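Ticket 201: Logo prints off-center on promo tote bags, and the tape measure keyrings are worse
Status: Closed (reopened, closed again)
Queue: Artwork and Proofs
Product: Peltach order portal, Gomum print driver

Reported by customer (Ayala, garden supplies), 9:40 a.m.

We ordered cotton tote bags with our logo for a spring open house. The proof on the portal looked fine. The sample bag came with the logo shoved to the left, as if it were trying to leave. Our tape measure keyrings have the same problem, except there the last letter goes over the rim, so we are now a company called "Ayal." Please advise. The open house is in March and we would like to attend it under our full name.

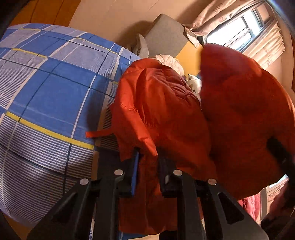

Support, first reply, 10:15 a.m.

Thanks for the report, the lean is easy to imagine. Please try the following and tell us which step changes anything:

Clear the saved proof and upload the logo again as a vector file.
Set the print area to "Item default" instead of "Custom."
Check that "Keep margins from last order" is off. It turns itself on. We have asked it not to.

Customer, 11:05 a.m.

Did all 3. Uploading again made no difference. The margins box was on, and I turned it off, and when I went back to the page it was on again. I turned it off a second time in a firmer manner. New proof attached. Still looks perfect on screen, which I no longer find comforting.

Support, 11:50 a.m.

Understood. The proof on screen is drawn by the portal, and the print position comes from the Gomum driver, and the two of them are not on speaking terms. I pulled the job file for the totes. The print area is correct, but there is an offset of 12 millimeters to the left that doesn't belong to this order. It belongs to your order from last fall, the insulated lunch bags, where the logo had to dodge a zipper.
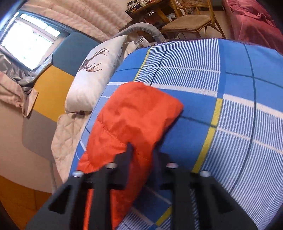
The offset should have been dropped when that order closed. I have removed it by hand from the tote job and asked the print floor for a fresh sample. Please don't edit the proof in the meantime, even to fix a typo. Saving it will pull the old number back in.

Customer, 1:20 p.m.

I fixed a typo.

Support, 1:35 p.m.

Removed it by hand again. The job is locked now. If you need a change, write it in this ticket and I'll make it.

Print floor note, 3:10 p.m.

Second tote sample run on the Rollo press. Logo centered, measured from both side seams. Handles fine. Keyring sample still wrong, last letter over the rim as before. Not an offset problem, in our view. The art is too wide for the disc.

Support, 3:45 p.m.

The floor is right about the keyrings. The template in the portal is for the old, larger tape measure, which we stopped stocking in February. The new one is smaller and the template was never told. I have swapped in the right one and scaled the logo down to fit. It does make the phone number under the logo very small. You can drop the number, or move it to the back, where there is room between the belt clip and the little warning about retracting blades. There is no blade, but the warning came with the mold.

Customer, 4:05 p.m.

Move it to the back. Please leave the warning, people enjoy a warning.

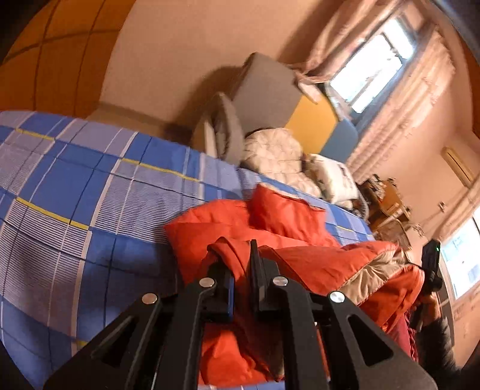 Also, can you tell me if the pens are affected? Same logo, same account, ordered the same day. They haven't shipped yet and I would sooner ask now than hand out a box of pens that say "yala."

Support, 4:30 p.m.

Checked. The pens use the barrel wrap template, which ignores offsets of any kind, old or new. They're fine. Closing this one.

Reopened by customer, next morning, 8:55 a.m.

The invoice lists 2 setup fees for the keyrings.

Support, 9:20 a.m.

One was charged when I swapped the template. Refunded. I've filed the sticky margins box and the leftover offset with the Peltach developers as a single bug. Until they fix it, have your next order created from a blank job, and don't use "Repeat last order," however friendly the button looks.

Closed, 9:22 a.m.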